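So I've been learning Irish for three years now and I finally told someone who speaks it. Out loud! To her face!

Some background, for anybody who wandered over from the bread posts. My grandmother had maybe a dozen phrases she'd say when she was annoyed with us, and I grew up thinking she'd made them up. After she passed I got curious and signed up for an evening class at the community college, and I have been plugging away ever since, mostly in my car. I talk to the windshield. I have told that windshield that the cat is under the chair more times than I care to admit.

The car thing works great right up until a person answers you. Windshields don't have follow-up questions.

Anyway, in March my cousin's choir had its spring concert and there was a potluck after, and I got stuck in line for coffee behind a woman named Noreen Horgan. We got to chatting and she mentioned she'd spent every summer as a kid with her aunt out in Connemara, and that nobody in the house would hand her a biscuit unless she asked for it in Irish. My heart started going. I knew what I wanted to say. I'd practiced it! And what came out of my mouth was something like "I have Irish on me, small," which is kind of how you'd say you were wearing it.

She laughed so hard she had to put her cup down. Then she answered me, slowly, and I understood maybe half of it, and I swear I floated home.

We've been meeting for an hour since then, usually at 10:30 in the morning when her house is quiet. She doesn't believe in worksheets. She believes in tea and in making me describe what I did yesterday, and if I did something boring I have to say it anyway. I can now talk at length about cleaning out a gutter.

The thing I was not ready for is the names. I can read a sentence okay, but put a surname in front of me and I fall apart. Noreen wrote Ó Flaithearta on the back of an envelope and told me to have a go. I gave it all I had, every single letter, like I was reading an eye chart. She waited for me to finish and said it, and I'm telling you half of those letters went home early. The "th" is barely a breath. The "Fl" she let me keep. I've been saying it in the shower.

And my dad, who has been no help at all through this whole thing, heard me muttering it over the phone and said "oh sure, like the O'Flahertys down the block," and yes, Dad, thank you, that would have saved me a lot of trouble.

People keep asking what I use to study, so okay. I had an app for a while and I quit, mostly over the reminders (I don't need to be scolded at dinner). I've got a stack of index cards with a rubber band around it. I listen to the radio from over there while I fold laundry, even when I'm only catching the weather and the word for "road." And I read, very slowly, with a pencil.

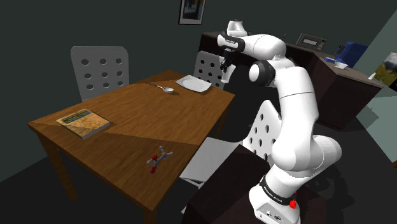
The pencil matters more than I expected. For the first year I looked up each word the second I hit it and I'd be worn out by the bottom of the page, with no idea what had happened to anybody. Noreen told me to put a little dot next to a word I don't know and keep going. If it gets three dots, then I can look it up. I was suspicious, but I got through an entire short story last month, and there was a drowned donkey in it, and I was sad about the donkey in real time!

I still can't do numbers. There's one way to count things and another way to count people, and I freeze every time and start using my fingers. I asked Noreen how long before that one sinks in and she changed the subject to scones.

Next up, she wants me to call her aunt. The aunt is in her eighties and doesn't slow down for anyone, from what I hear. I've asked for a couple more weeks. I have my opening line ready, plus the gutter story if things get desperate, and if any of you have a good phrase for "could you say that again, please," send it my way, because the one I have makes me sound like a police officer.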